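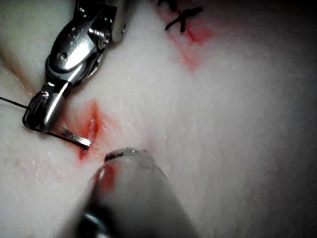
**Category: Instruments / Gripper comparison / Wrist camera view**

**Status:** open, workaround in place
**Opened by:** Dorottya Nyitrai
**Bench:** Risley, dual arm

**Problem**

Comparing the Zeler jaws with the Groen jaws on the suture pad, and the Groen set keeps letting the needle roll at the start of the drive. The grip feels fine on pickup, then the needle turns a little as soon as the tip meets the pad. Zeler doesn't do it with the same needle and the same controller gains. I really want the Groen jaws to work out, as they are so much nicer to steer in tight spots!

**What I tried**

1. Swapped the instrument cables left to right. No change, so it isn't the arm.
2. Rehomed both wrists and reran the jaw closing routine. No change.
3. Raised the closing force in the Posarell controller from 30 to 45 percent. Much better. Out of 19 drives, two rolled.
4. Went higher than 45. The roll went away but the jaws were slow to let go, and the handover got jerky.

**Cameras**

The wrist view is a huge help on this one. It gets close enough to show how the needle sits in the jaws right beside the cut, and with the other instrument so near the lens it goes soft, but I can live with that. For the handover I switch to the fixed camera, where both wrists fit in the picture and I can judge the gap between the tips. 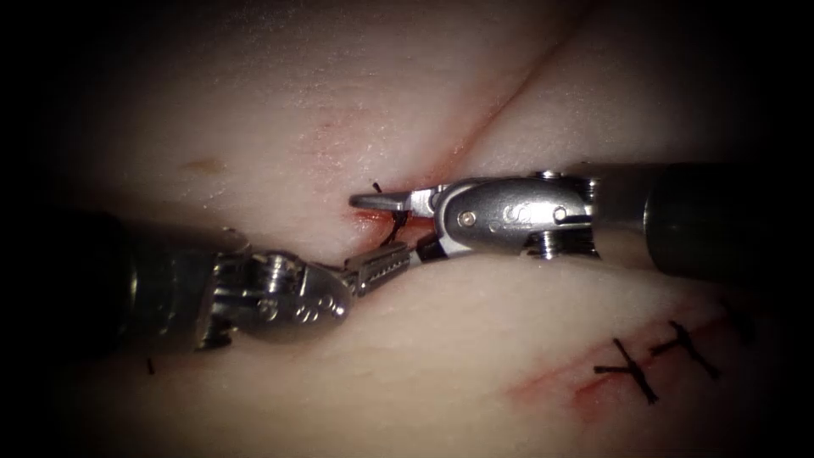 *Fixed camera: both instruments at the lower end of the cut, two finished stitches at lower right.*

**Update, 4:15 pm**

Found something good. The Posarell log shows the jaw command arriving 200 ms after the wrist command whenever both arms are active. With one arm parked the delay is gone, and so is the roll, even back at 30 percent. So the Groen jaws may be fine and the wrist is simply starting its turn before they have closed all the way. Zeler closes faster, and I suspect that has been hiding the same delay all along.

I put a short hold in the drive script so the wrist waits for the jaw closed signal. First run with it was lovely — smooth entry, no roll, and a clean release on the other side.

**Still to do**

- Repeat the 19 drives with the hold in place, both jaw sets, force at 30
- Send the log to Posarell support and ask if the delay is a known setting
- Check that the hold doesn't slow down knot tying
- Fresh pad before the next set

Please leave the controller at 30 percent if you use the bench before I'm back. The old drive script is still in the Risley folder with the November settings, so you can switch back to it if the hold gets in your way.

— Dorottya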